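About Sandlow

Print | E-mail

Sandlow is a cooking and sewing school for adults in the town of Vodamton. We teach day and evening classes in two rooms on Javwood Road, and we also run a shorter program in the summer. Most of our students are beginners. Some have never threaded a needle or cooked a pot of rice, and the first classes are planned with that in mind.

The school began as a single sewing class in a rented room over a hardware store. It had one teacher, three machines and a waiting list. When the store closed, the class moved to the old Vidal bakery, where the ovens were still connected. Cooking was added the following March, mainly because students had been asking about the ovens.

The bakery ovens have since been replaced, but we kept the long sinks and the floor drains. The sewing room is on the street side and has the better light. The kitchen is at the back, with its own entrance from the parking lot.

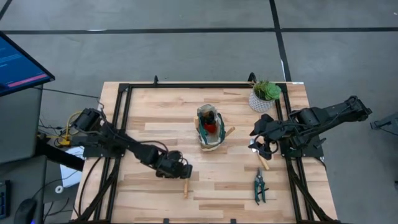 By Daranee Bunnag, Director
Updated 7/26/24

I came to Sandlow as a student in the second year of the sewing class and started teaching hems and alterations after that. I have been director since the last head of the school retired. I still teach one class each term, usually the one on mending.

Our classes

A regular term has 4 courses in sewing and 4 in cooking. The sewing courses are Basics, Mending, Trousers and Skirts, and Curtains and Covers. Students bring their own fabric after the first class. We supply thread, pins, chalk and pattern paper, and the machines stay in the room – please do not bring your own unless you have spoken with the teacher.

The cooking courses change more often. Soups and Stocks and Everyday Bread are offered every term. The other two depend on who is teaching. We have had courses on noodles, preserving, cooking for one, and school lunches. Tell us about food allergies when you sign up, not on the night of the class. The kitchen is small and we cannot keep it free of nuts or wheat.

Each course meets once a week. Classes are kept small so that the teacher can get to everyone. If a course does not fill, we cancel it a week ahead and return the full fee. Students who miss a class can make it up in another section if there is room.

We do not give grades. Students who want a record of attendance for an employer can ask for a letter at the office. The letter lists the course and the dates attended. It is not a trade license and we do not prepare students for one.

Our teachers

All of our teachers have worked in the trade they teach. Two of the sewing teachers ran alteration shops before they came here, and one still does. The bread teacher worked nights in a hotel kitchen. New teachers sit in on a full course before they lead one, and they are paid for that time.

The library

Past students left us their patterns over the years, and these became the pattern library. It now holds 900 patterns, of which 381 have been traced onto heavy paper and can be borrowed. The rest are too thin to send out, but they can be used in the building during office hours. Borrowed patterns are due back at the end of the term. Please return all the pieces, including the facings, which are the part most often lost.

There is also a shelf of cookbooks. These do not leave the building.

Fees and help with fees

Fees are set by the course and are listed on the class schedule. They cover teaching and the supplies named in the course notes. Cooking students share the cost of meat and fish, which is collected at the first class.

A few places in every term are kept at half price. To ask for one, write a short note to the office before sign-up closes. You do not have to send pay slips or explain your reasons at length.

Visiting

The office is open in the afternoon during term and by appointment at other times. The street door is up two steps – use the parking lot entrance if you need level access, and ring the bell to the left of it. Visitors may look into the sewing room while a class is going on. For safety we ask that they stay out of the kitchen until the class is over.

Print | E-mail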